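Brorkbridge Community Help > Home and Laundry > Bedding

Do you really need a coverlet on top of the doona if it fades anyway?

Posted by Merike Kļaviņa

I moved into a north-facing unit in Plorbridge last November and the bedroom cops sun from mid-morning until nearly tea time. The bed is under the window and can't go anywhere else, as the wardrobe door needs the other wall.

My mother-in-law says I should put a light cotton coverlet over the good sheets during the day to stop them fading. The woman at Sarpong in the arcade said the same thing, but then she wanted to sell me one for $79, so I took that with a grain of salt. She also had a spray called Ornard that you're meant to mist on the fabric as a "colour guard". I didn't buy either.

What I can't work out is whether a thin bit of cotton does anything at all. If the sun goes straight through my curtains it must go straight through a coverlet. And then I've got two things to wash. Also, every one I've tried at other people's houses slides off by morning or bunches up at the foot, and I'm not keen on re-making a bed every time I sit on it to put my socks on.

Has anyone tested this, or is it one of those things people repeat? I don't need to be told to buy blockout curtains, the landlord won't let me touch the rail.

3 replies

Triin Rebane
Top contributor, 1,985 posts

I was with you on this until I did a lazy sort of test in my own spare room. Two pillowcases from the same set, same wash. One sat bare on the sill side of the bed, the other sat next to it with an old cotton tablecloth folded over it once. I left them for the whole of summer and forgot them for a good part of autumn. The bare one went noticeably chalky on the side facing the glass. The covered one had changed a little, but you had to put it against a third one out of the cupboard to see it.

So yes, a cover does something. I wouldn't go further than that. It was two pillowcases and a tablecloth, and I have no idea what your fabric is dyed with. Reds and pinks have always gone first in my house, blues and greens hang on longer, but my sister swears hers go the other way round.

What I'd ignore is anything about a special "protective" coverlet. The cover is the thing that gets sacrificed. Get the cheapest one you can stand to look at, op shop if you've got a decent one, and let the sun have it. A tight weave beats a loose one. Hold it up to the window in the shop and if you can see the street through it, put it back.

On the spray: I'd want to see a bottle with actual test results printed on it before I put it anywhere near something I sleep on. I have not seen that bottle.

As for the sliding, most of that is size. People buy a throw that only just reaches the edges and then wonder why it creeps. You want enough overhang that its own weight holds it down.
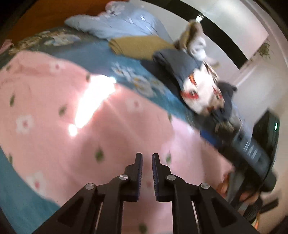

I also gave up on getting it perfectly flat. Creases in a day cover don't matter, you're going to pull it off at night and chuck it over a chair. Smooth it once from the middle outwards with your forearm and leave it. If the sheet underneath pokes out at a corner, turn the cover the other way next time so the same corner isn't getting cooked every day. I swap mine end for end when I change the sheets and that's the full extent of my system.

Washing is less of a nuisance than you'd think. It's not against your skin, so it can go a good while between loads unless you've got a dog on the bed. Dry it inside out and in the shade, or you've rather defeated the purpose.

sunnyside553

Just buy white sheets. Nothing to fade. Problem solved.

Merike Kļaviņa
Original poster

Thanks Triin, the pillowcase thing is more than the shop could offer me. I'm still not convinced one season tells you much but I'll try it with an old flannelette first before I spend anything. Will hold it up to the window like you said. Do you fold yours back over the pillows or leave the pillows out? Mine are the bit that gets the worst of it.

@sunnyside553 I had white ones. They went yellow.

Triin Rebane
Top contributor, 1,985 posts

Over the pillows. It looks a bit daggy but they're the part facing the glass, so there's not much point covering the rest and leaving them out.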